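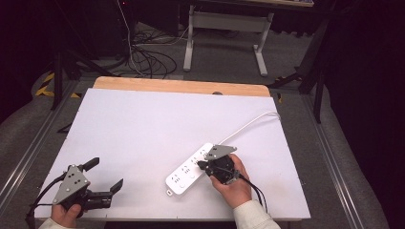 Riis rink to host its first synchronised skating open in May

Skaters from 12 clubs will come to Riis this May for the first Riis Synchro Open, a weekend of team skating hosted by the Sisunura Skating Club. Juvenile, junior, senior and adult teams will all take part, and the adult class alone has drawn four entries, more than the club dared hope for when it opened the list in the winter.

Synchronised skating puts up to sixteen people on the ice at once, moving through circles, lines, blocks and wheels, and through the intersections that make a crowd hold its breath. It is fast, noisy and wonderful to watch close up, and the rink at Riis, with its low barriers and steep seating, puts every spectator close up. There is room for 780 people in the stands, and 400 of those seats have been set aside for local schools at Saturday's morning session.

"We have been travelling to other people's competitions for years, sleeping on coaches and eating sandwiches in car parks, and we loved every minute," said Elsa Vainio, head coach at Sisunura. "Now our skaters get to walk in from their own changing room and hear their own neighbours cheering. I can't wait to see their faces when the music starts!"

The home club will enter a junior team and an adult team. The juniors have a new free skate this season, set to Nordic fiddle music and arranged by the club's choreographer, Yayra Nyarko, who came to synchro from ice dance. The programme opens with a travelling wheel and ends in a long pivoting block that the team has been working on since the autumn.

"It is a cheeky piece of music and they skate it in a cheeky way," said Nyarko. "There's a moment in the middle where two lines pass through each other backwards, and the first time they got it clean in practice they all forgot to carry on with the rest."

Visiting teams include Arer, whose seniors are known for their speed across the ice, and Grurkovville, which is sending a juvenile team to an away event for the first time. Grurkovville's team manager, Oluf Mikkelsen, said his youngest skaters had already packed. "They've been asking about the hotel breakfast – and about the draw, in that order," he said.

Short programmes will be skated on Saturday afternoon, with the free skates on Sunday. Juvenile and adult teams skate one programme each, both on the Sunday morning. Official practice begins at 7.30am each day and is open to anyone who wants to come in and watch, with no ticket needed. The medals will be presented on the ice after the last free skate, followed by a parade of all the teams.

The referee for the weekend will be Grímur Ladefoged. A judges' question-and-answer session for coaches and team captains will be held upstairs once Saturday's skating is over, and places can be booked through each club's team manager.

Tickets for the general public go on sale on Tuesday at 10am from the rink box office and the club's website. Under-fives go free on a lap. Flowers and soft toys may be handed to skaters at the barrier but please don't throw them on the ice.

Press passes and interviews: Sille Mogensen, Sisunura Skating Club, by way of the rink office at Riis.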